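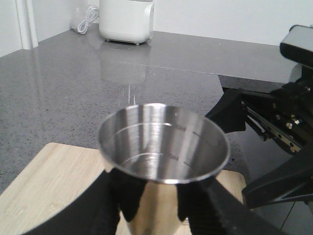

A sheep shearing contractor's lorry used to be the busiest vehicle on the lanes above Kneath in June. These days it shares the road with a white van belonging to Hefin Llewellyn, who repairs milking parlours, water pumps and feed augers across two valleys and has done so since he left the dealership at Wurnard.

Llewellyn trained on tractors. He moved to parlour work when the older engineer retired and the farms that had relied on him began ringing the dealership instead. "They wanted someone who knew which cows kicked," he says. The dealership did not want the night calls, so he took them on himself, first with a borrowed vacuum gauge and later with a workshop behind the old chapel.

The firm is called Plumska. It has four people on the tools and one in the office, Heather Cosgrove, who answers the phone, orders the rubberware and decides who goes where. On a normal morning she has the first breakdown logged before six. Most are small: a pulsator sticking, a split liner, a float valve that has stopped closing. The bigger jobs are planned months ahead and usually done between milkings, which leaves a gap of a few hours to strip out old pipework and get the new line tested.

Emlyn Bowen milks 70 cows at the top end of the valley and had his parlour refitted last year. The old one had been put in by his father. He kept the steelwork, which was sound, and replaced the vacuum pump, the milk line and the clusters. The quote for a complete new parlour was more than he was willing to borrow.

"I'd have been paying for it until I was past milking," he says. "The pit was fine. The stalls were fine. I wanted it to draw properly and wash properly, and now it does."

His electricity bill has come down, mainly through the variable speed drive on the pump. The wash routine is shorter too. He still has a list of things he would change, starting with the lights — they were left out to save money and he regrets it.

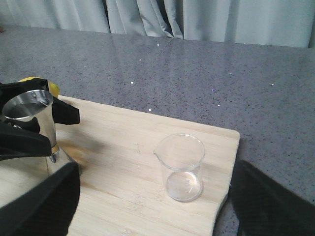 Parts on the shelf

Stock is the expensive side of the business. Plumska carries 1,768 separate lines, from jetter cups to complete motors, and some of them sit for years. Selamawit Yimer, who joined as an apprentice and now runs the stores, has moved the slow items to a back room and put the liners and tubing by the door. Farmers who call in can usually be served without anyone leaving the counter.

Supply is less steady than it was. Pump vanes from Guria, the make fitted to many of the older parlours here, now take weeks to arrive, so Yimer orders them before they are needed. Where a part has gone out of production, Llewellyn has it machined locally or fits a substitute.

Mariann Szűcs, who farms goats near Wurnard, pays for a yearly service contract and has not had a lost milking since she signed it. She would like to see a second engineer trained on goat parlours, as only Llewellyn knows hers well.

He agrees with her. An apprentice starts on that work in June.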